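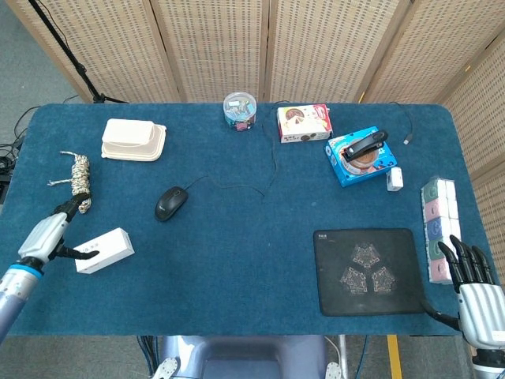

marshlane replied: The rule says a leader can be removed by a vote at a full council meeting. It does not say he has to be well enough to attend it, and it does not say he has to be ill before you can call one. People keep mixing the two up.

Reading time: 5 minutes

Re: Calls for the Bridach leader to step down

oldferry
I know what the rule says. My point is that the opposition group would not be calling the vote if he was at his desk. They lost the budget argument last July and they have been looking for a way back in ever since. Now he is off sick and they have found one.

marshlane
They might well be doing that. It is still allowed. An opposition is supposed to oppose. If his own side thinks the motion is shabby they can turn up and vote it down, they have the seats.

Toll_Bridge
Do they, though? The two members for Altach left the group over the bus contract and sit as independents now. They have not said which way they will go. Add a few people who don't turn up on the night and it could be close.

quaysider
My problem is with the statements. First we were told it was a short rest. Then it was "working from home". Then the deputy said he was "fully across all matters", and at the same meeting she could not say whether he had seen the harbour report. I don't need to know what is wrong with him. I do need to know who is signing things off.

oldferry
The deputy is signing things off. That is what a deputy is for. It's in the constitution of the council, anyone can look it up on the website.

quaysider
The deputy can act for him if he hands over in writing. I asked the council office for the letter and was told it was not a public document. So I can't tell you if there is one.

oldferry
Or there is one and it has his medical details in it.

quaysider
Then black those out and give us the rest. Councils do that every day of the week with planning letters.

ninebarrow
I live in Vunport and voted for him, twice. I think he has been decent on roads and poor on housing. I would rather he stood aside for now with no vote at all and came back when he's better. Forcing it to a vote means everybody has to pick a side and he can't come back afterwards whichever way it goes.

Toll_Bridge
Agree with ninebarrow. There is a provision for leave of absence and it was used by the leader before last. It went through in one meeting without a debate. Why his group won't propose it I don't know.

marshlane
Because the allowance stops. Check the scheme of payments.

oldferry
That is a rotten thing to say about a sick man and you have no evidence for it.

marshlane
I said the allowance stops. It does. I did not say it was his reason. You asked why a group might not want to propose it and that is one thing they would have to think about. The other is that the deputy would then be acting leader in her own right and half of them can't stand her.

oldferry
I didn't ask, Toll_Bridge did. And you said "because".

marshlane
Fair enough. "Possibly because".

pennywort
Can someone explain the petition? A man outside the library asked me to sign and said it would "trigger a recall". I didn't think we had recall for councillors.

Toll_Bridge
We don't. The petition scheme says that if 700 people who live, work or study in the district sign, the council has to debate the subject. That's all it does. A debate, at the end of which they can do nothing if they like. When I last looked the online version had 67 names on it. I have no idea how many they have on paper.

pennywort
So what he told me was wrong.

Toll_Bridge
Yes. He may believe it, I have seen the same claim on a leaflet.

quaysider
I signed it knowing that. A debate would at least get the question asked in the minutes.

oldferry
You'd be asking it of people who have already answered it.

quaysider
They haven't answered it. I've been to both meetings since he went off. At the first one the chair ruled the question out as personal. At the second she allowed it and the deputy read out the same paragraph that was in the press release. I wrote it down and compared them when I got home.

ninebarrow
Was that the meeting where they ran out of time before the school transport item? I had stayed for that one.

quaysider
Yes. It was put back to the next meeting. So was the item on the Altach depot.

ninebarrow
That is what bothers me more than any of this. There are families on the Bridach side who still don't have a confirmed bus for the spring and it keeps falling off the end of the agenda. The motion will take up the whole of the next one too.

marshlane
It can be moved up the agenda. Any member can propose that at the start. Write to yours and ask them to do it. I have had it done over the allotment rents.

ninebarrow
Thanks, I will. Mine usually replies.

oldferry
For what it's worth, I don't think he should stay on for ever without being seen. If he isn't back by the annual meeting I would say the same as the rest of you. But there is a gap between that and throwing him out while he is at home ill, and I won't be voting for anyone who puts their name to it.

marshlane
Then we disagree about the timing and not much else. I would do it now.

Toll_Bridge
The agenda has gone up on the website. The motion is listed after public questions, school transport is second from last. Public questions have to be in by noon on January 14, 2019, by email or handed in at the front desk. They won't take them by phone.

quaysider
Mine is in.

Reader comments

Brackish: I work for a different council and we had much the same thing. The leader took leave, the deputy ran things, and there was hardly a word in the paper. It depends a lot on whether the groups are speaking to each other.

gorse_hill: Nobody on this thread has mentioned the chief executive, who runs the place day to day anyway. The bins have been collected all the way through.

pennywort: I went back to the man at the library and showed him the petition scheme. He said he would pass it on.

Terms of use | Contact the moderators | © Vunport and Bridach Community Forum | Back to top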